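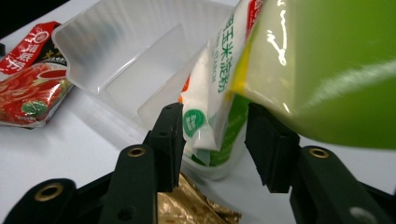

第四章　干货的收纳：袋、罐与标签

打印本页　|　电子邮件发送

4.1　从一袋淀粉说起

几乎每一本家政教材讲到干货，都会先劝读者买罐子。透明的、带密封圈的、能一个个叠起来的，最好整套同色。本章不打算这样开头。编者在备课时翻过不少同类教材，发现“分装后更耐放”这句话出现得极多，给出条件的极少：什么东西，放在哪里，多久用完一袋，都没有交代。一条没有条件的建议，读者有理由先放一放。

拿玉米淀粉来说。它怕潮，怕串味，怕虫，也怕被认错。前三样，原包装在没有开封的时候大多已经解决；第四样，原包装解决得比任何罐子都好，袋子上印着名字。把它倒进一只无字的玻璃罐，再把玉米淀粉、土豆淀粉、糯米粉并排放好，架子确实好看了，可是晚上七点锅里等着勾芡的人，要靠手指捻、靠鼻子闻来分辨。捻错的结果，做过饭的人都见过。

包装上还有另外几样容易随手扔掉的东西：生产日期、保质期、配料表、过敏原提示。有人主张把袋子上的这一块剪下来，贴在罐子背后。办法可行，但编者问过课上的学员，肯剪的不多，剪了以后换下一袋时还记得重新剪的更少。罐子上贴着上一袋的日期，里面装着这一袋的粉，这比没有标签还糟。

4.2　巴罗瓦奇厨房的两次整理

巴罗瓦奇（Barovach）是一间供烹饪班使用的教学厨房，干货柜由教员纳兹米耶·柯尔姆兹居尔（Nazmiye Kırmızıgül）管理。第一次整理时，她照着流行的做法，给柜子配了70只罐子，全部分装，盖子上手写名称。头一个月效果很好，参观的人都要夸几句。到了十二月，问题陆续出来：盖子在清洗后互相换了位置；半袋装不进罐的余粉夹着夹子塞在柜子深处，成了另一套没人管的库存；有两种粉已经说不清是什么，只好倒掉。

第二次整理，她把大部分罐子撤了，改用敞口的浅筐。袋装的东西竖着插在筐里，像插档案一样，正面朝外，开了口的折两折夹紧，放在同类的最前面。罐子只留给每天都要用的盐、糖和面粉。

常有人引这个例子来证明“筐比罐好”。请慎重。两次整理之间，厨房的班次变了，柜门也换过密封条，究竟哪一样起了作用，仅凭这间厨房的经验说不准。能说的只有一点：第二种办法少了一道倒来倒去的工序，而认错东西的机会多半就出在这道工序上。

4.3　手上的功夫

软袋与硬罐的拿法不同，这一点教材里常常略过。罐子抓住腰身就能提走。粉料的袋子里面会流动，捏住上角，粉往下坠，封口受力；只捏中段，两头又会垂下来。几袋一起抓的时候，光滑的塑料包装贴着纸面或哑光的包装，中间那袋最容易滑。稳妥的做法是一手托底，一手扶住上部，一次只拿一两袋。听起来慢，与擦一柜子的淀粉相比并不慢。

放下时也有讲究。先让袋底着台面，松手之前轻轻按一下，让粉摊平，袋子才立得住。直接横着一扔，下次拿起来，粉都堆在一个角上，再插回筐里就歪了。

曼努切赫尔·阿拉布扎德（Manouchehr Arabzadeh）在给学员的讲义里主张，所有袋装干货取用后都应套上第二层袋子。编者对此有保留。套袋对气味重的香料有用；对淀粉，如果第一层折得紧、夹得牢，第二层主要是挡住了袋上的字。各位可以在自家柜子里各留一袋作对照，自己看结果，不必听信任何一方。

4.4　关于收纳产品的说明书

市面上的储物罐，说明书里爱用“锁鲜”一类的词。以弗拉斯布里奇（Flasbridge）和鲁森特（Rusent）两家的罐子为例，前者的说明书写“长效锁鲜”，后者写“持久干爽”，都没有写在什么湿度下、开盖多少次之后测得。读到这种句子，请在旁边打一个问号。拜萨尔（Baysal）的说明书倒是老实些，注明容量2475毫升，建议装到距盖口2厘米处，别的没有多说。这样的数字至少可以拿量杯核对。

本章以下各节依次讨论开封后的保存、防虫、标签的写法，以及一个容易得罪人的题目：什么时候该扔。阅读之前，请先完成下面的准备工作。

准备工作

打开家中存放干货的柜子，任取10件，不要挑选。逐件记下：名称是否一眼可见；保质期写在哪里，是否还看得清；是否已经开封，用什么封口；上一次使用大概是什么时候。记不起来的，照实写“记不起来”。先不要整理，也先不要购买任何容器。记录请保留到4.8节，届时要用。

打印本页　|　电子邮件发送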